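The lime that wouldn't leave the plate

Most of my May went into one bug, so I'm writing it down before I forget the details.

The task comes from the Dravton set we use in simulation: pick up the lime, leave everything else on the table alone. Our Pruvumen policy had been passing it for weeks. Then I ran a batch of 50 overnight and 20 came back failed, all with the same pattern. The arm went down to a point on bare plate, closed on air and reported success.

I started with the close-up view, looking for whatever the detector thought was a lime. 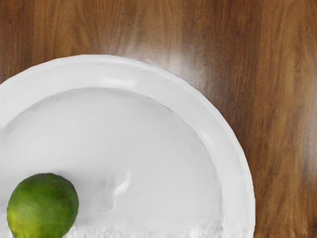
Lime at lower left, small bump in the plate surface to the right of it.

The bump is a flaw in the plate mesh, a little ridge with its own highlight and shadow. In the failed runs the grasp point landed on it or very near it. Daryna Prokopenko suggested I swap in a clean plate and rerun. Failures dropped to two, both from something else - a joint limit I already knew about.

What bothers me more is the success report. The check only asked whether the fingers had been told to close. It never looked at how far apart they ended up, so a grasp on nothing counted as a grasp. On a real arm that means carrying on with the next move, cup and can still on the table, with a wrong idea of what's in the hand.

I went back through 1,359 older runs and found 192 marked as passed that I no longer trust. 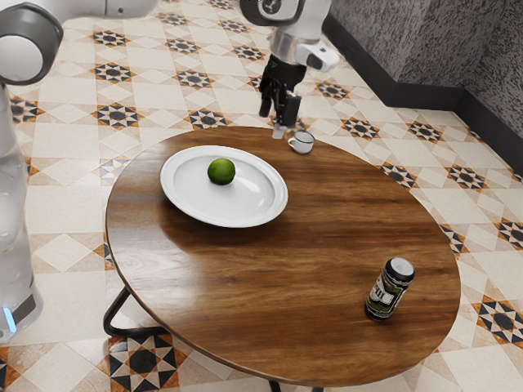

What I changed

The success check now reads finger width after closing, and the lime has to rise with the gripper. The old plate stays in the test set on purpose. I still have to redo the numbers I sent to Sorkuneck - they will be worse.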